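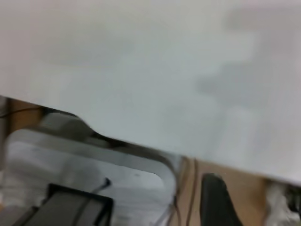 White, close up, with a soft gray shadow.

Parura modeling clay, the 300 gram block. Bought it in May for a small head I owe Findumby (group show, masks and monsters). Quick verdict – good clay, bad lid.

Takes detail really well. Eyelids, teeth, all the fiddly stuff. No cracks on thin ears, and I pushed it. Smooths with a damp finger, doesnt go slimy. Surface sands fine after a day or so.
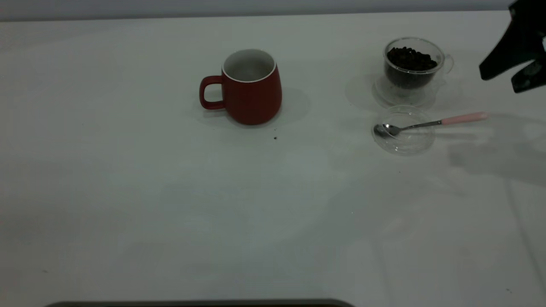

Red mug, white tabletop.

Bad parts. The tub lid pops open on its own, so wrap the leftovers. Color is pinker than the label says, and it eats acrylic – 6 coats on the forehead before it stopped looking like ham. Nivano covers in two. Still prefer Parura for faces, Nivano for for anything big. 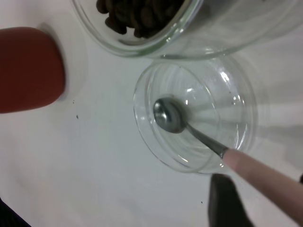

Melina Kokkinos: Same trouble with the paint here. One coat of gesso first and I got away with two on top. Have you tried it over wire? Mine slid right off until I wrapped the armature in tape.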